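Two Grippers and a Stack of Cups
How one small teaching cell in Jaltdale gets looked after

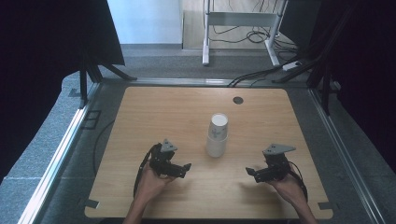 Paper cups between the two hand-held grippers at the Jaltdale bench.

I figured I'd spend my visit watching the clever part. Mostly I watched cables! The shop at Jaltdale keeps a hand-held pair they call the Cemalora set, and before anyone records a thing with it, somebody goes over every bolt on those gray triangular plates with a little hex key. They go through 152 checks a month (I saw the sheet, coffee ring and all), and plate bolts are at the top.

Then come the fingers. They wear faster than you'd think - 11 sets since September - and a worn one will skid right off a paper cup. I got to try it, one gripper in each hand, and after 18 minutes my wrists were begging for a break.

The servos get their own routine. You open and close the jaws slowly and listen for a click, and if you hear one, out comes the Shevchuk tray with the spare brackets. Swapping one takes 2 people, mainly so the screws don't end up in the carpet.

The cable loops are next on the list. The shop wants to try a softer cable from Grondden, and I've asked to come back when it's fitted.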